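What a Small Country Brings to the Table

The foreign policy adviser has just come back from two days of trade talks at the Lockwood forum, and she can't stop grinning. "We got a text!" she says, before her coat is off. "Thirty delegations in one hall, and we left with a text every one of them could live with."

She asked us to leave out her name, as the agreement isn't signed until July. But she was happy to talk about the work, and she talks fast.

The sticking point was port fees. Exporters such as Dradix had pressed for one shared rate, while the island states wanted room to set their own. "I loved that argument," she says. "You had people who'd never met drawing harbor maps for each other at midnight."

Did the bigger economies listen? "More than they did last time, yes. I spoke 17th on the first day and the room was still full!"

She would like younger diplomats to get the same chance, and soon. "Send them early, let them sit in on the dull sessions too. I learned everything in the dull sessions."

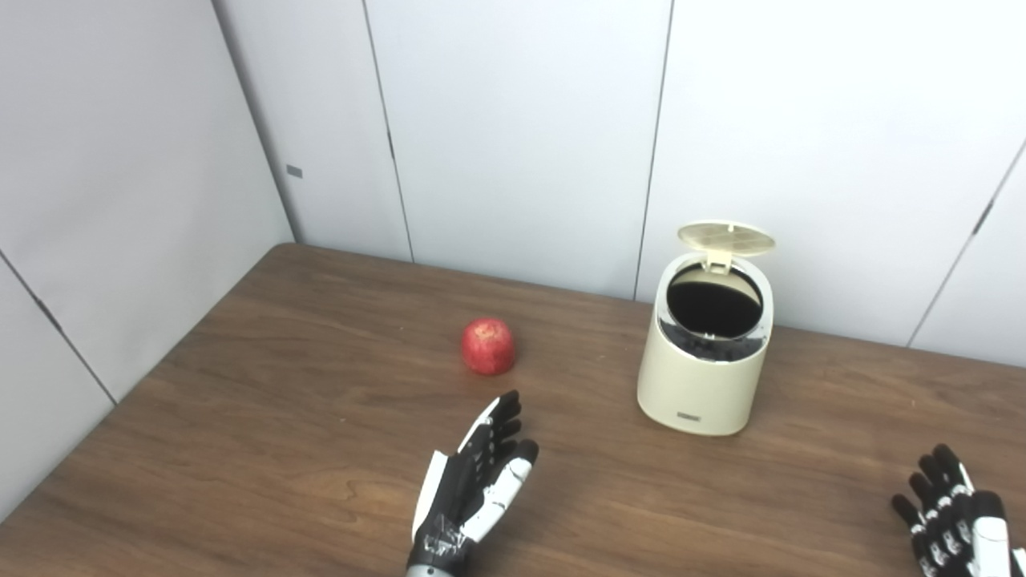

More From Our World Desk

Bulutby and Curari reopen talks on student visas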